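Sports Statistics for Team Managers
Handout 6: Rates, averages and what they leave out

Read this before the July session and bring a calculator. The scorebook pages for the Nistham exercise are in the course folder. If you missed Handout 5, read the section on how a scorebook is laid out first, or the terms below will be hard to follow.

1. Starting point

Last time we covered recording: what goes in the book, ball by ball, and who checks it. This handout is about what you do with the book once the season is over. Most club reports contain a table of batting averages, a table of bowling averages and very little else. Both tables are useful and both are often misread.

We use limited-overs cricket throughout. Matches in the Sivstead league are 40 overs a side, with 6 balls in an over. Students who come from baseball should keep in mind that a batter who isn't out at the end of an innings is recorded as "not out," and this affects the arithmetic in a way that has no close match in baseball.

2. The batting average

Runs scored divided by times dismissed.

The divisor is dismissals. It isn't innings. A player who bats five times and is out twice has two dismissals. If that player scored 90 runs, the average is 45. Divide by innings by mistake and you get 18. This is the most common error in student work on this unit, and it turns up in published club reports too.

A player with no dismissals has no average. Leave the space blank or put a dash. Don't write zero, and don't write the run total in its place.

Things to check before you rank players by average:

Minimum number of innings. Set it before you look at the table. If you set it afterward you will be tempted to move it until the list looks right.

Batting position. Players who come in near the end of a 40-over innings are often not out. Their averages can be high on very few runs.

Retired batters. A batter who leaves hurt is treated as not out. A batter who leaves for another reason without the consent of the other side may be recorded as out. The scorebook should say which it was. If it doesn't, ask the scorer and write the answer in the margin.

3. Strike rate

Runs scored per hundred balls faced. Divide runs by balls and multiply by 100.

A batter who makes 30 from 50 balls has a strike rate of 60. Wides don't count as balls faced. No-balls do. Many hand-kept books get this wrong, so if you plan to publish strike rates, check a few innings against the ball-by-ball record first.

Average and strike rate answer different questions. In a match of fixed length a team can run out of overs before it runs out of wickets, and a slow innings then has a cost the average doesn't show. In a match with no limit on overs the cost is much smaller. State the format at the top of any table that has both columns.

4. Team scoring rate

This is the figure managers ask for most. It is total runs divided by total overs, extras included.

Worked example. Over 25 completed innings, each lasting its full 40 overs, Nistham faced 1,000 overs and scored 3,313 runs.

3,313 divided by 1,000 = 3.313 runs per over

Report it as 3.31. Two decimal places are plenty at club level. To get the average innings total, multiply the unrounded rate by 40, which gives 132.52, or 133 to the nearest run.

Note that the example uses full innings only. When a side is bowled out early there are two ways to treat the overs. You can count the overs faced, or you can count the full allotment. Leagues that use net run rate to separate teams level on points normally count the full allotment for a side that is bowled out. Either method can be defended in a club report, as long as you say which one you used and use it all the way through.

Overs and balls cause trouble in spreadsheets. "12.3 overs" in a scorebook means 12 overs and three balls, and in decimals that is 12.5. Convert everything to balls before adding up, then divide by 6 at the end. 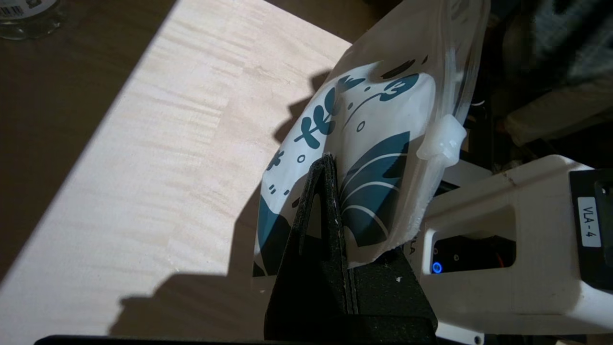
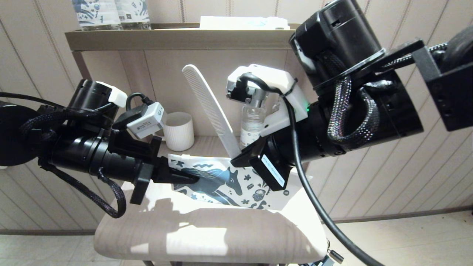
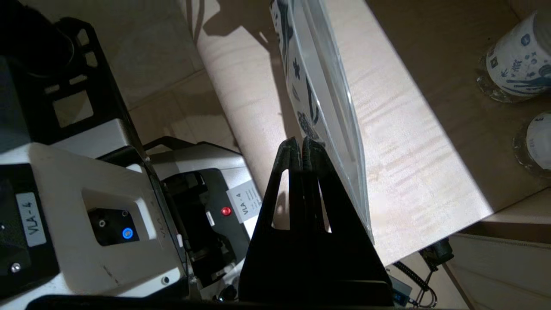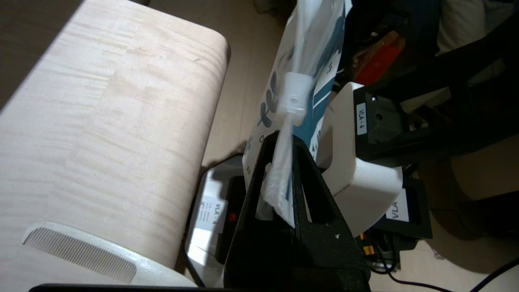

Second picture: a white card with a running horse, held by two grippers.

5. Bowling figures

Three rates are in general use.

Average: runs conceded divided by wickets taken. Lower is better.

Economy: runs conceded divided by overs bowled. Lower is better.

Strike rate: balls bowled divided by wickets taken. Lower is better. It has the same name as the batting measure and works in the opposite direction, so label the column "bowling strike rate" in full.

Wides and no-balls are charged to the bowler. Byes and leg byes are not. Run-outs are not credited to the bowler. If your bowling table adds up to fewer wickets than the team took, check the run-outs before you look for any other mistake.

When a bowler's work is split between the start and the end of an innings, a single economy figure can hide a lot. Batting sides usually take more risks in the closing overs. A bowler who is always used then will tend to look expensive beside one who bowls in the middle. If the book allows it, split the overs into opening, middle and closing and give an economy for each. The Becerra worksheet has columns set up for this.

6. Home and away

Pitches differ between grounds and so do boundaries. Nistham's home ground is small on one side, and the pitch gets slower as the summer goes on. Comparing a Nistham player with a player from another club without looking at where the runs were made is weak work and will be marked as such.

The simplest adjustment is to put home and away in separate rows. Do this before trying anything more complicated. With short seasons the split will leave you with small numbers — say so in a note under the table.

7. Using Didex

Didex is the spreadsheet template on the course page. It takes one row per innings. Enter balls, never overs. The dismissal column accepts only "out," "not out" and "retired," and anything else turns the row gray and leaves it out of the totals. Check for gray rows before you print.

The template doesn't know whether a match was abandoned. Runs made in an abandoned match count in some leagues' records and not in others. The Sivstead league counts them once a ball has been bowled. Enter them, and put an A in the notes column.

Don't sort the sheet by one column on its own. Select the whole block first. Keep a copy of the unsorted version.

8. Exercises

Work from the Nistham scorebook pages.

a) Find the batting average and strike rate for every player with at least 6 innings. List the players you left out and how many innings each one had.

b) Find the team scoring rate by both methods in section 4, counting overs faced and then counting the full allotment. Write two or three sentences on the difference.

c) Choose one bowler and fill in the Becerra worksheet. If the record for a spell is incomplete, mark it and carry on with the rest.

d) Find one scoring error in the pages. There is more than one. Explain which totals it changes and which it leaves alone.

Show your working for all four. Answers copied straight out of Didex with no working will get half credit. Hand in on paper by 4 p.m. at the July session, stapled, with the worksheet at the back.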